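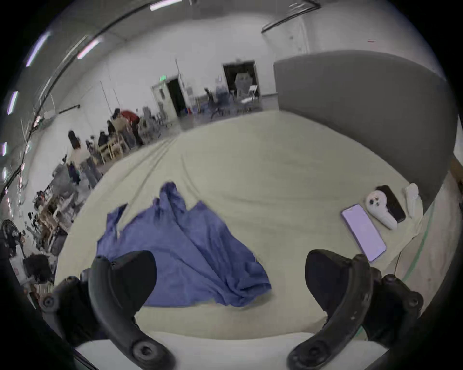

voreo-textiles-hogar: corpus de etiquetas de composición y cuidado
Versión 2

Contenido
Transcripciones de etiquetas cosidas en ropa de cama y textiles del hogar: sábanas bajeras, fundas, protectores de colchón y mantas. El corpus reúne 2000 registros en texto plano, uno por etiqueta, con la composición declarada, las instrucciones de lavado y el idioma de cada bloque.

Estructura
etiquetas.csv - tabla principal, UTF-8, separador punto y coma
simbolos.csv - equivalencias entre símbolo de cuidado y código interno
revisadas.txt - identificadores de las 248 etiquetas con doble transcripción

Campos de etiquetas.csv
id: entero, estable entre versiones
articulo: categoría según la lista cerrada de Conlow
composicion: fibras y porcentajes, en el orden impreso
cuidado: códigos separados por coma
idioma: ISO 639-1; si hay varios, se repite el id
notas: texto libre, puede ir vacío

Criterios de transcripción
Se respeta la ortografía original, erratas incluidas. Las abreviaturas no se desarrollan. Los tramos ilegibles se marcan con [?] y no se reconstruyen por contexto. Cuando los porcentajes no suman cien se conserva el valor impreso y se añade "suma" en notas.

Cambios respecto a la versión anterior
Se separa relleno y funda exterior en los protectores acolchados - antes compartían celda. Corregidos los acentos perdidos en el lote Brillach. Se elimina el campo talla, que mezclaba centímetros y pulgadas.

Problemas conocidos
El lote Jabłońska usa "algodón peinado" y "algodón" sin distinción clara. Las etiquetas en polaco están infrarrepresentadas. Los códigos de secado en tambor anteriores a abril no diferencian temperatura.

Uso
Pensado para normalización de vocabulario y pruebas de extracción. No sirve para verificar la composición real de un artículo.

Licencia y contacto
CC BY 4.0. Mantenimiento: Wojciech Czerwiński. Las correcciones se envían como parche sobre etiquetas.csv, con el id afectado en el asunto.
Última revisión: sábado 24 de enero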